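Visit notes: Sandum open day, Tumville
Friday, February 14, 2020

I took the bus out to the Ridgeway industrial park for the Sandum open day. The lab takes up the back half of the building, past a hall of 40 folding chairs where coffee was served. Rin Nomura showed our group of six around. I wanted to know whether a machine can tidy a desk yet.

The practice area is a white desk with shelves over it, stocked the way a student might keep it: books, a diffuser bottle, a marker pen still in its packaging, a red plastic basket and an open laptop.

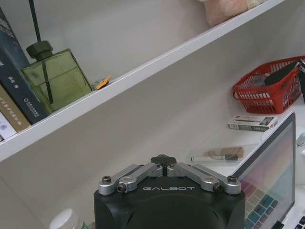 Is a desk harder for a robot than a factory line?
Nomura said it is much harder. On a line the same part comes to the same spot, and at home every object is different and gets moved daily.

She told us the team has logged 1288 attempts at putting single items back where they belong. Bottles and boxes go best. Thin bags are still a problem, and so are pens that lie flat. The planning software is called Zultik and was written in house.

From farther back there is a lot more to deal with. The cubbies hold bears, toy vehicles, bottles and books, and the hands have to work in front of all of it without knocking anything down.

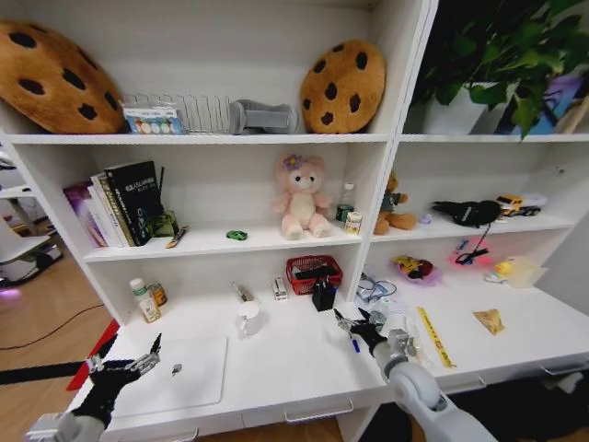 When could a household buy something like this?
Nomura would not give a year. She expects shops to use such machines first, for restocking shelves at night, with a person checking the work.

I asked about speed. A full tidy takes almost 40 minutes, and I could do it in six. The next open day is in July. Sign up at the front desk, and bring a jacket because the hall is cold.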